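Zirnetti Opens Its Parcel Room in Plisley

Plisley, Jun 9, 2022

Hi, I'm Iolo Morris, and I run the parcel room at Zirnetti. We've moved! Our new room on Gebreyes Street is open for small shops that want their mail bags sorted and weighed (no more packing orders on the bed, folks).

We started planning this in January, and I'm still a little giddy. Most of what we handle is soft stuff in plastic mailers, and I've grown very fond of the things.
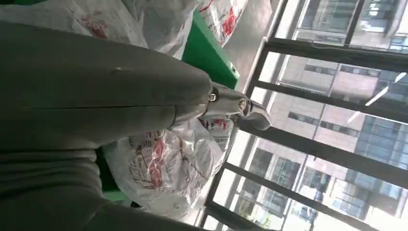

White bags with red print, and a bit of bright green among them.

Soft parcels fold, slump and slide all over, so we give them plenty of elbow room. Some 500 shops around Pisance asked us for a place like this, and 86 have signed up already! 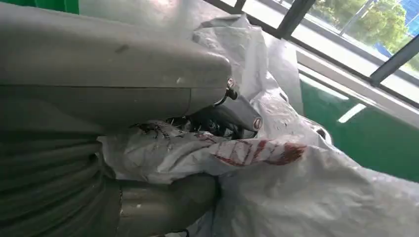
Crumpled white plastic, creases and all.

I picked the green work table myself. The crate sits on it right next to the scale, with the conveyor belt alongside, so a parcel never has far to go.

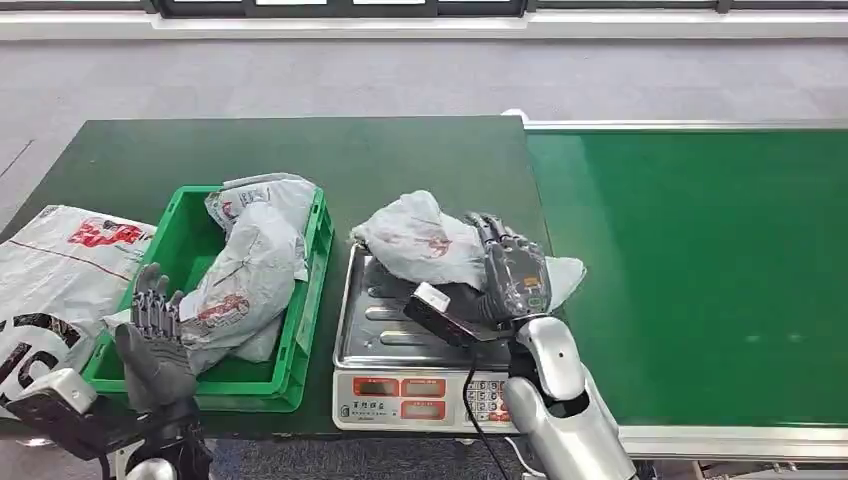

What It Costs

Weighing is free for your first 14 days with us. After that you pay by the bag, with no sign-up fee, and you can stop whenever you like.

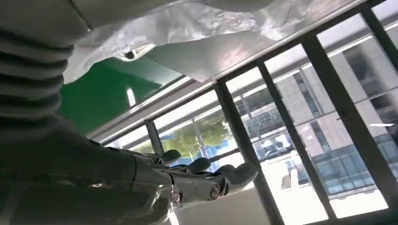 Daylight catching the wrinkled plastic near the window.

Want to come see the room? Call the Zirnetti front desk and ask for me. We're open until 2 on holidays too.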